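Kolance Cup Notes

README, last touched 1/28/24

Hi! I'm Rakiya Briggs and I keep the cup part of the Kolance collection, which is a folder of pictures and notes on throwaway drinkware. Hui-mei Fang has the lids, King-fai Lai has the paper cups, and I asked for foam before anyone else could. So if something in here is wrong, it's my fault and you can write to me.

What's in the folder

There are 690 pictures in cups/foam and a notes file called foam_notes.csv. The other 150 pictures are in cups/unsorted and I wouldn't use those yet - a lot of them are just me trying to decide whether a thing is a cup or a soup tub (I still go back and forth on soup tubs). Every row in the notes has a picture name, a color, a shape word, a wear word and a free comment. The comments are the fun bit, but please don't try to parse them. I wrote them over lunch and they wander.

Shape words

I only use five: straight, tapered, squat, footed and odd. Siu-fong Mak wanted a sixth for cups with rings, but rings turn up on all sorts of shapes, so they got their own yes/no column called bands.
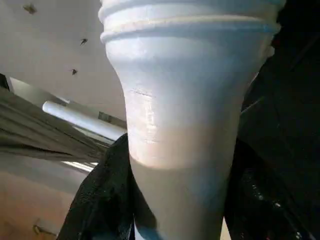
Foam is my favorite thing to label, and I know how that sounds! Paper cups have printing all over them and you end up reading the cup when you should be looking at it. With plain white foam you get the shape and the surface and that's your lot. The raised bands just under the rim here are a clear yes in the bands column, and the way it narrows toward the base makes it tapered without any arguing. I put the faint line on the left side in the comments as "scratch or seam" because I can't tell which, and I'd sooner leave it open than guess.

Color

Please don't take the color column too seriously. White foam picks up whatever the light is doing, so the same cup can go bluish on one side and pinky beige on the other. If it looks like white foam, I write white. Feng-yi Poon started a finer color list in May and it's in the Rutcombe folder if you want it, though it only covers the lids so far.

Known problems

- Wear words are uneven. I was much stricter early on.
- Some footed cups are marked tapered. I'm fixing them as I find them.
- The Amaral rows have no comments at all, sorry, I ran out of lunch.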